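# Werkbuch Handgreifer-Paar, Platz Werkley — August

Angefangen kurz nach acht, weil das linke Gerät schon wieder schief schloss. Wer das hier nach mir liest: beide Griffe laufen jetzt mit denselben Backen, die alten mit der glatten Innenseite liegen in der grauen Schublade und sollen da bitte auch bleiben. Ich hatte mir beim letzten Mal notiert »Backen nur handfest anziehen«, und genau das war vermutlich der Fehler. Nach einer längeren Runde am Wäschetisch wandert die Backe auf dem Träger, man merkt es erst gar nicht, und irgendwann fasst der Greifer nur noch mit der oberen Kante.

Also alles runter, Träger abgewischt, Backen neu angesetzt, Schraube oben mit dem kleinen Dreher angezogen und einen Tropfen Sicherungslack drauf. Der Lack braucht 20 Minuten, in der Zeit habe ich den Tisch hergerichtet: weiße Auflage gerade gezogen, den beigen Kasten mit dem dunklen Rand schräg nach hinten links, das Höschen mit den Früchten davor. Ich nehme das Ding gern zum Einstellen — dünner Stoff, geraffter Bund, und durch den Druck sieht man in der Aufnahme sofort, ob sich der Stoff zwischen den Backen verdreht.

Öffnungsweite danach kontrolliert. Beide Backen stehen weit auf, das gefaltete Teil liegt im Spalt, und die Rippen innen laufen wieder schön senkrecht. So will ich das haben!

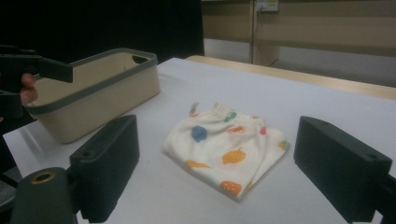 ## Gelenke und Buchsen

Weiter mit dem Gestänge. Die Messingbuchsen (na ja, messingfarben, die Lieferung von Shakya kam ohne Materialangabe, ich frage da noch mal nach) hatten beim rechten Gerät Spiel, und zwar an den inneren Armen deutlich mehr als außen. Klar, die bekommen beim Zudrücken auch das meiste ab. Ich habe die Bolzen gezogen, trocken abgewischt und mit dem dünnen Fett wieder eingesetzt. Bitte NICHT das dicke aus der Dose nehmen! Das zieht Fusseln an wie verrückt, und nach einem Vormittag mit Babywäsche hat man einen grauen Filz im Gelenk, den man mit der Pinzette rauspulen darf. Schon erlebt, reicht mir.

Reihenfolge, die sich für mich bewährt hat:

- Griff entlasten, Backen ganz auf, Kamerakabel abziehen.
- Äußere Arme lösen, danach die inneren. Andersrum verkantet der Schieber und man flucht.
- Buchsen durchsehen, mit der Lampe von hinten. Riefen sieht man so besser als von oben.
- Alles fetten, zusammensetzen, 30 Mal leer auf und zu. Wenn es dabei knarzt, sitzt ein Bolzen schief, dann noch mal von vorn.
- Kamera wieder dran, in Plirnuvex den Nullpunkt bei geschlossenen Backen neu setzen. Der alte Wert stimmt nach dem Zerlegen nie.
- Griffprobe am Stoff: eine einzelne Falte vom weißen Teil fassen, das halb im Kasten liegt, zudrücken und halten. Die Falte soll oben zwischen den Backen herausstehen und gerade bleiben.
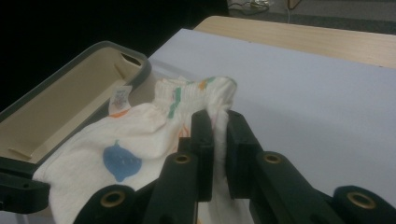
- Nullpunkt und Endlage ins Blatt am Gerät eintragen, Kürzel dazu.

Die Griffprobe mache ich absichtlich mit einer Stelle nahe am Bund. Glatter Stoff verzeiht fast alles, der geraffte Teil nicht. Wenn die Backen auch nur ein bisschen versetzt stehen, legt sich die Falte zur Seite weg und man hat nachher in den Aufnahmen lauter halbe Griffe, die beim Sortieren wieder rausfliegen. Beim letzten Satz waren es 81 Stück, das war ein sehr zäher Nachmittag.

## Plirnuvex-Einstellungen

Schließschwelle steht jetzt auf 5, vorher hatte jemand (ich?) sie hochgedreht, und dann meldet die Software »zu«, obwohl der Stoff noch durchrutschen kann. Das Profil heißt weiterhin »Warkura Textil«, ich habe keine Kopie angelegt, damit wir nicht wieder drei fast gleiche im Menü haben. Falls ihr etwas ändert — bitte in die Notizzeile im Profil schreiben, da schaue ich morgens als Erstes rein.

## Offen

- Ersatzbuchsen bei Shakya nachbestellen, diesmal mit Materialangabe.
- Linker Griff: Abzug geht etwas strenger als rechts. Stört mich noch nicht, aber im Auge behalten.
- Die weiße Auflage wandert auf dem Holztisch. Klebeband hinten an die Kante, sobald wieder welches da ist.
- Sicherungslack ist fast leer.

Gegen halb zwölf wieder beide Geräte am Platz, Lampe aus, Fett zurück in den Schrank.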